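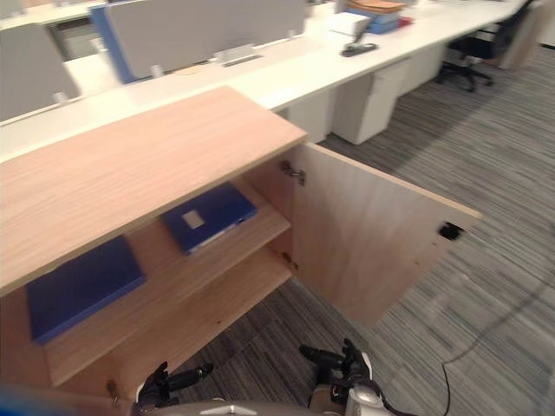
*Cabinet station, door open, both binders in. Grippers at start pose.*

# Pre-run safety check: cabinet task, student robotics project

Filled in by: Viola Mancuso
Second check: Njål Hellström
Robot: Numeo
Room: upstairs office, cabinet end
Time: 4:10 pm, before the practice run

Mark OK / FIX / N/A. Comments please, even short ones. Last month's sheets were mostly ticks and no use to anyone when we tried to work out the hinge problem.

## 1. Floor and walkway

- [x] Carpet flat, no lifted edges. **OK**
- [ ] Cables clear of the base path. **FIX.** Black cable on the carpet on the door side. Needs to go back against the desks before the base moves at all. Njål to do, then I re-check.
- [x] Bags and jackets out of the area. **OK**, moved two.
- [x] Desk chairs pushed in. **OK**
- [x] Walkway to the exit open. **OK**
- [x] Tape line for spectators. **OK** but it's peeling near the stairs. Buy more. Grey tape on grey carpet was a poor choice, get yellow.

## 2. Cabinet

- [x] Door swings full travel by hand, no catching. **OK**, did it 5 times. Bit stiff at the end.
- [x] Hinges, top and bottom, screws tight. **OK.** Bottom one took a quarter turn. Same one as before, please write it down every time so we can see if its getting worse.
- [x] Lock not engaged, key out. **OK.** Key is in the Prostance tin with the spare fuses. NOT in the lock. Sixten had it in there during a run and the wrist came very close.
- [x] Shelves seated. **OK**, pressed down on both.
- [x] Cabinet doesn't tip with door open. **OK**, leaned on the door lightly. Wouldn't want a harder pull than that. See comments.
- [x] Nothing on top. **OK**
- [x] Veneer edges, no splinters. **OK**

## 3. Objects

- [x] Binder on upper shelf, lying flat. **OK**
- [x] Binder on lower shelf, lying flat. **OK.** It's further left than the upper one and partly under the top, so the reach is longer. Leave it there, that's the setup on the task card.
- [x] Nothing else stored inside. **OK**
- [x] Weights checked. **OK**, 386 g each on the kitchen scale. Sølve took the extra paper out, they were heavier at the last practice.
- [x] Rings closed. **OK**

## 4. Arms and grippers

- [x] Left gripper, fingers open and close evenly. **OK**
- [ ] Right gripper, same. **FIX (minor).** Slight click on closing. Doesn't change the grip as far as I can tell. Thitima to listen to it before run 1.
- [x] Wrist housings, no loose covers. **OK**
- [x] Finger pads clean. **OK**, wiped with alcohol.
- [x] Start pose matches task card. **OK**, both hands low in front of the cabinet.
- [x] Speed limit set to practice. **OK**
- [x] Force limit set. **OK.** Someone had saved over the profile under the same name. Restored from the Lolta backup. Please use your own initials when you save!!
- [ ] Arm sweep against open door. **FIX.** Right elbow passes nearer the door edge than I like. Start the base a little further left or slow the first segment. Talk to Sixten, it's his path.

## 5. Power and stop

- [x] Battery above minimum. **OK**, 24 volts on the meter with load.
- [x] Charger unplugged and put away. **OK**
- [x] E-stop on robot tested. **OK**, arms dropped to hold, no sag.
- [x] Wireless stop tested from the tape line. **OK**
- [x] Wireless stop tested from the far desks. **OK** second try. First try I was holding it upside down, my thumb was on the label.
- [x] Stop holder named before every run. **OK**, Njål for runs 1 and 2, then Thitima.

## 6. People

- [x] Hair tied back, lanyards off. **OK**
- [x] No one between the robot and the cabinet once armed. **OK**, said out loud.
- [x] Door gets closed by hand only when disarmed. **OK.** Say "disarmed" and wait for the answer. A nod isn't an answer.
- [x] Visitors told where to stand. **N/A**, none booked.
- [x] First aid kit in its place. **OK**, burn gel still expired, has been since August.

## Comments

**Viola:** Two things have to be closed before we arm: cable and elbow clearance. The gripper click can wait until Thitima's had her listen. If the elbow isn't sorted we run the upper binder only and skip the lower one. I'd sooner lose half the practice than the door.

**Njål:** Cable moved and taped along the desk legs. Rechecked by Viola 4:25. Also pushed the desk dividers gently, they're firm, but I'd like that added to section 1 as a line. If the base ever backs up too far that's the first thing it hits.

**Thitima:** Listened to the right gripper. Click is in the second joint, only on close, only in the last bit of travel. Ran it empty up to 24 cycles and it didn't get louder. OK for practice. Not OK for the Nagano demo until I've had it apart. Need the small hex driver back, whoever has it.

**Sixten:** Elbow. Yes, fair. I planned that path with the door a few degrees wider than it sits now, didn't re-measure after the hinge was tightened. Slowed first segment by half and moved the start left by a hand's width. Dry run with no contact, clearance looks fine to me but Viola should sign, not me.

**Viola:** Watched the dry run from both sides. Clearance OK. Signed. Re Njål's divider line, agreed, I'll put it on the next version.

**Sølve:** Tipping. We only ever check with the door open and a light push. The arm pulls at the outer edge, thats the worst spot. Can we clamp the base or put weight in the bottom? Rules say the cabinet can't be modified but a weight isn't a modification, I'd argue. Will email the organisers and ask.

**Njål:** If we put weight inside it has to be somewhere the left gripper can't reach it. Behind, maybe.

## Still open

- Yellow tape
- Burn gel
- Right gripper strip-down before Nagano (Thitima)
- Hinge log, start a proper page, front of the shop book
- Answer on the cabinet weight (Sølve)
- Divider check added to form (Viola)
- Hex driver!

## Sign-off

Cleared for practice runs, both binders, practice speed only.
V. Mancuso, 4:50 pm
N. Hellström, 4:50 pm

Re-do sections 1, 4 and 5 if the robot gets moved or powered down for more than a coffee break. Section 2 every time the door's been bumped. Leave the sheet on the clipboard, don't take it home.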